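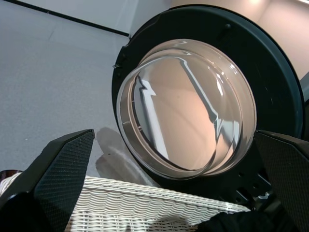

Last updated: February

Spousal maintenance and the family home: frequently asked questions

Durside Family Law Desk

Does maintenance end when my former spouse remarries?
Yes. Periodical payments to a former spouse stop automatically on remarriage. Arrears that built up before that date can still be claimed. Moving in with a new partner does not end payments by itself, but it may be grounds for an application to vary.

Does child maintenance stop as well?
No. It is worked out separately and is not affected by either parent remarrying.

Can we agree a figure without a hearing?
Yes. Most couples who use this service do. The agreement is drafted as a consent order and sent to the court with a short statement of each party's finances. A judge may ask questions in writing before approving it. 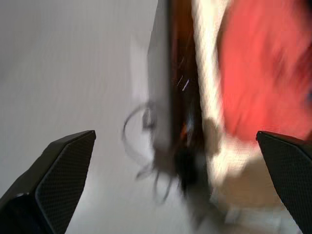
The order has no effect as a court order until it is sealed, so keep paying at the agreed rate in the meantime and keep the bank records – screenshots are accepted.

How are household contents divided?
By agreement where possible. List only items worth more than £100 each, using second-hand value. Roughly 79 per cent of the lists we receive are too long and have to be returned.

What does drafting cost?
The fixed fee is £522, payable in two parts. Court fees are extra.

How long do I have to return the draft?
Five working days. Ask for more time before the deadline if you need it.

Who do I contact about an existing file?
Write to Sibel Kaplan at the Durside office, quoting the reference on your first letter. Files opened at Killalar are now handled from Durside too.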